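4.2 设备采购与耗材预算的编制

在说明预算表的各个栏目之前，我们想先回过头来，谈一谈这份预算是怎样一步步成形的。同行的论文里，设备一项往往只占致谢前的半行字，可是对于打算从头搭建一套手持夹爪采集流程的小型实验室来说，真正让人在夜里翻来覆去的，常常正是这半行字背后的账目。我们自己走过一些弯路，也得到过许多热心的帮助，因此愿意在本节多费些笔墨，把当时的考虑尽量完整地写下来，供条件相近的课题组参考。

项目申请书最初由 Pieter Schouten 执笔，设备费一栏只列了夹爪本体、相机和存储三个科目，总额是按照整机报价简单相加得出的。那时我们都觉得这样已经相当周到。到了六月，Kanokwan Pongsiri 接手采购事宜，她把试用阶段的领料单逐张翻了一遍，很耐心地告诉大家：本体的花费其实好估，难估的是那些单价很低、却要反复购买的东西，比如指端的软垫、双面胶、连杆处的金属扣眼，还有打印手指用的线材。这些物件散落在不同的报销单里，谁也没有把它们当作一个整体来看待。本节后面的做法，基本上都是从她的这番提醒里生长出来的。

我们把预算分成固定支出和随用量变动的支出两部分。固定支出包括夹爪骨架、相机、工作台以及一次性的模具费用，在项目启动时付清，之后只留少量维修余额。变动支出则与采集次数挂钩，其中又以指端软垫最为突出。软垫直接与物体和桌面接触，边缘会起毛、翘起，与塑料手指之间也会慢慢分出缝来（见图 3）。这类磨损在初期并不妨碍抓取，操作者往往也舍不得停下来更换，然而软垫的状态一旦参差不齐，不同批次的数据之间就多了一个难以追溯的变量。出于这层顾虑，我们没有采用“坏了再换”的办法，而是事先约定更换间隔，再由间隔反推采购数量。

间隔的确定费了一番周折。Jelle Peeters 主张按日历更换，理由是便于排班，也便于向财务部门说明；Milan Verstraete 则认为应当按抓取次数更换，因为采集任务忙闲不均，闲时按月更换实在可惜。两种意见都有道理，我们讨论了好几轮，最后取了折中：每副软垫以 3000 次抓取为上限，到限即换；若操作者在例行检查中发现边缘已经明显脱开，则提前更换，并在记录本上注明原因。提前更换的那部分用量没法预先算准，我们便在变动支出里另设一笔机动额度，季度末未用完的结转到下一季度，不收回。这一小小的安排让操作者在报告磨损时少了许多顾虑，我们觉得很值得推荐。

在供货方面，我们先后向两家供应商询价。Jemanex 提供成套的手指组件，手指与软垫粘合后一并出售，到货即可安装，单价较高；Tollus 只供应软垫片材，需要自行裁切和粘贴，材料便宜，人工却不可忽视。倘若只看报价单，后者的优势十分明显。可是 Henk Mertens 替我们记下了裁切、清洁、粘贴和静置所花的时间，把它折算成工时费之后，两者的差距就缩小了许多。考虑到实验室里本来就有学生轮流值守，空档时间可以用来备件，我们仍以片材为主，另外购入少量成套组件，留给交付期限紧张的任务使用。这个选择与各组的人力状况密切相关，换一个没有值守人员的环境，结论很可能就要倒过来，还请读者斟酌。

还有一个容易疏忽的地方，是左右手指的成对采购。软垫的磨损未必对称，操作者自然会想只换较旧的一侧，以节省材料。我们起初也默许这样做，后来发现新旧软垫混用时，厚度和摩擦的差别会给夹持位置的标定添麻烦，标定所耗费的工时远远超过省下的那一点片材。现在的规定是两侧同时更换，预算表中的软垫一律以“副”为单位，拆散领用的申请不予登记。换下来但尚可使用的一侧，留作新成员练习粘贴之用，也算物尽其用。

至于塑料手指和连杆，我们按较长的周期编列。它们由本组自行打印，模型文件统一保管在 Brenumstead 工作间的共享目录下，任何改动须经两名成员确认后方可打印。我们为每套夹爪预留 2 副备用手指，连同扣眼和紧固件装在同一个零件盒里，随夹爪一起借出、一起归还。Hermans 项目组曾借用过这一做法，他们反馈说，零件盒带来的最大好处是外出采集时心里踏实，这与我们的体会十分接近。

最后谈谈年限。整套预算按 3 年编制，第一年的变动支出占了全部变动支出的将近一半，这是因为新成员较多，练习和返工都集中在这一时期。评审时有人建议把三年的额度摊平，使表格看上去更匀称一些，我们婉言谢绝了，并在附表中逐项列出了理由。对于采集任务尚未定型的课题组，我们建议首年宁可宽裕一些，待磨损记录积累起来之后，再据此修订后两年的数字。修订的具体步骤以及记录本的格式，将在下一小节中说明。

通讯联系：Brenumstead 工作间设备组　｜　版权归作者所有　｜　返回顶部 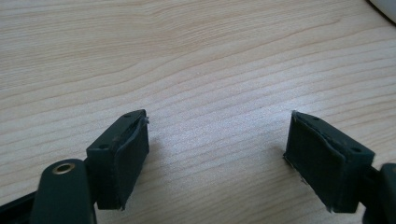
图 3　手持夹爪的两侧手指与指端软垫，软垫边缘可见翘起和磨损。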